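Jarnero two-arm bench kit - cloth handling set, README

Last edit 18/05/2019. Read this before you unpack anything, then read the power part again.

What it is

Jarnero is a two-arm tabletop kit sold by Viscombe. You get the arms, the grippers, the cable set, a control box and the software (Rakgate). This README covers the kit plus the cloth recordings that ship on the drive. It does not cover the older one-arm kit, different firmware, don't mix them.

Status: usable. Some rough edges, see the bottom.

What's on the drive

/rakgate - the control software, version 2
/cloth - 102 recordings of shirts being handled on a table
/cloth_bad - 16 more that we pulled out, kept for anyone working on failure detection
/calib - default calibration files, DO NOT run on these, make your own
/docs - wiring sheet, parts list, spare screw sizes

Each recording has joint positions for both arms, gripper opening, and video from both grippers. Overhead video is in most of them but not all, check the "overhead" field in the index file first.

Naming: left and right mean the ROBOT's left and right. If you stand across the table facing the arms it is flipped. This is the most common support mail we get.

Setup

Clamp both arms to the same rail. Plug in the left arm first, then the right, then the control box. Wait for the light on each arm to go green before starting Rakgate. If one stays off reseat the connector at the base, it needs a hard push.

Leave slack in the cables near the wrist. Tight cables pull the gripper off by a few degrees and you will waste an afternoon on calibration. Loops are fine, just keep them off the cloth.

Then:

rakgate check
rakgate calib --both
rakgate play cloth/shirt_open

Run the first playback at half speed with your hand on the stop button.

The shirt task

Start with the shirt in a heap, any way up. The arms find an edge, lift, spread, then fold. Most of the trouble is in the first part. Cotton bunches up and the finger pads drag the top layer insted of gripping it. Lower the approach height in small steps if you see that.

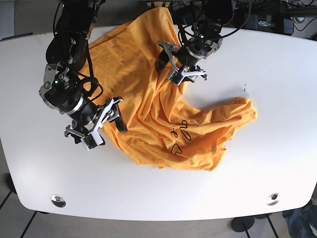

Both grippers in on an orange cloth, white table.

A plain light table works best. Dark shirts on a dark table gave us very little to go on and we dropped them from this set. Prints and pen marks on fabric are ok, they bend with the folds and the Inthanon tracker can use them, though it will sometimes lock on to a mark and ignore the hem.

About Inthanon: seperate add-on, not in the base price. It reads the gripper video and guesses where the next grasp should go. In our own runs it got a usable first grasp 88 times out of the 102. That is first grasp only, not a finished fold. We'll post fold numbers when we have ones we trust.

Known problems

- Gripper pads wear out fast on rough fabric. Spares in the box, order more early.
- Shiny tables confuse the overhead view. Matte is better. Metal cable holes in the tabletop throw a glare too, mask them in config if it bothers you.
- Control box fan is loud. No fix yet.
- Arms can touch if both go for the middle of the cloth. The soft limit catches most of it, keep it on.
- calib fails silently if the drive is full. Sorry. Next release, planned for September.

Not included

Table, overhead camera, shirts, computer. Any flat table you can clamp a rail to will do.

License

Recordings are free for research and teaching. Selling anything trained on them needs a note from Viscombe first. Rakgate is licensed per kit, key is on the card inside the lid - keep the card, we can't reissue without it.

Support

Use the form on the Jarnero page. Put your kit serial in the first line and attach the log from rakgate check.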